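Selura Residents' Forum
Board: Building Policies and Notices
Topic: Proposed change to courtyard quiet hours

Selura_Office
Residents are advised that management is considering an amendment to the courtyard quiet hours. Under the present rule, quiet hours begin at 10 p.m. throughout the year. The proposed rule would move the start to 9 p.m. from May through August. Comments posted in this thread will be forwarded to Poken, our property management firm, before a decision is made. Please keep remarks courteous and on topic.

northstair
I wish to record my support for the amendment. My bedroom faces the courtyard, and conversation carries clearly to the upper floors once the windows are open. The present rule was written when the building had far fewer occupants. We now have more than 300, and the courtyard is in use on most summer evenings.

b_wing_reader
I must respectfully disagree. Summer is the only season in which the courtyard can be used after work. Many residents do not return home until 7 p.m. or later, and a 9 p.m. limit would leave them very little time for a meal outdoors.

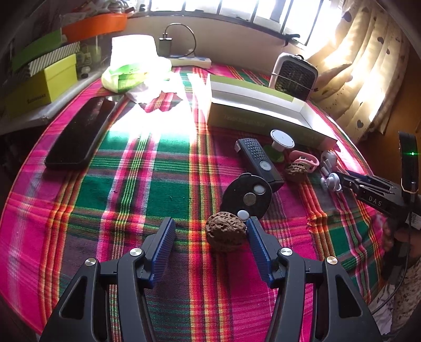

I would also note that the existing rule is not enforced. On two occasions in June I reported amplified music after 11 p.m. and received no reply. An earlier hour will not help if the current one is ignored.

Selura_Office
Thank you for raising this. Reports should be submitted through the Cilto portal and not by telephone, as calls to the front desk after 8 p.m. are not logged. We will ask Poken to confirm whether the June reports were received.

quillback
The notice does not state whether the rule concerns all use of the courtyard or only noise above a certain level. The lease addendum uses the phrase "audible disturbance" without defining it. I would ask that the term be defined before the hour is changed.

northstair
I agree that a definition is needed. I do not agree that the two matters must be settled in that order. A quiet conversation has never been the subject of a complaint from me.

gatehouse99
The Šimkus building across the street adopted a 9 p.m. rule last year. My sister is a tenant there. Residents simply moved to the front steps, where the noise now reaches the street side.

b_wing_reader
That is my concern as well. Would management consider 9:30 p.m. for amplified sound only, with the present hour kept for everything else?

Selura_Office
The suggestion has been added to the file. The draft wording, including a definition of "audible disturbance," will be posted on this board for further comment. The present rule remains in effect until then.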